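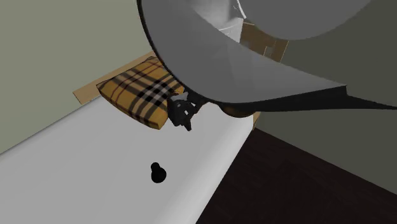
Reissued Playsets Should Carry a Permanent Mark

The return of older toy lines to store shelves has been good for the hobby. Families who could never have paid collector prices for a Pekov command base can now buy one new, and adults who lost theirs in a move have a reasonable way to replace it. The Gultix Collectors' Association supports reissues and will continue to do so. Our concern is a narrow one. A reissued playset should say that it is a reissue, on the plastic itself, in a place where the words will survive ordinary play.

Most manufacturers currently meet this need with the box. The copyright line on the back panel gives the year, and a small banner on the front may use the word "classic" or "heritage." This is adequate on the day of purchase. Boxes are thrown away, however, and the playset goes on to yard sales, online auctions and the shelves of secondhand stores without them. Two years later, a seller acting in perfectly good faith may list a recent Ellalico garage as an original, and a buyer may pay eight times what it is worth.

Last April our identification desk reviewed 60 loose playsets sent in by members before sale. Noura Rizk, who leads the desk, reported that the hardest cases came from the Lam series, where the company had gone back to the original molds. Weight, color and hinge pins were all close to the early run. Several pieces could be placed only by comparing the gloss on the underside with a known example, and very few buyers have a known example at home.
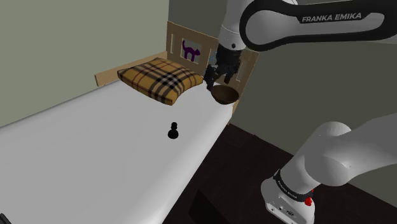 Decoration is often proposed as the answer. A reissue could be given a new sticker sheet, the argument goes, or one changed color, and informed buyers would learn to look for it. We do not find this persuasive. Ornament is memorable, and that is exactly why people trust it too much. A dark purple cat in silhouette, back arched and tail raised, set into an opening in a pale wooden headboard, is the sort of detail a person will remember for decades and describe accurately over the phone. It does not say what year anything was made. A manufacturer that repeats a well-loved ornament on a reissue is doing what its customers want, and one that removes it has spoiled the toy in order to solve a labeling problem. The two questions should be kept apart.

A date stamp is a modest request. Toy molds commonly accept small inserts, and a two-digit year on the base of a playset is invisible during play. King-fai Au, who advises our association on production matters, has argued that the lettering should be raised -- ink wears away, and a sunken mark fills with dirt -- and that it should appear on the largest single part, which is the one least likely to be lost. We agree with him on both points.

Some dealers object that a stamp will divide the market and lower the value of reissues. It may. A playset priced at over $100 because its age is in doubt has not been fairly priced, and the association has no interest in protecting that margin. Other dealers have told us privately that they would welcome the change, having taken back returns on items they themselves had bought as originals.

Nothing here is aimed at the people who simply want to play with these toys. A child setting figures along the ramp of a Pekov base has no reason to turn it over and read the bottom. The stamp is for whoever owns it next. We have written to Pekov and Ellalico asking that it be included when their next molds are prepared, and we encourage members to raise the matter with the makers of the lines they collect.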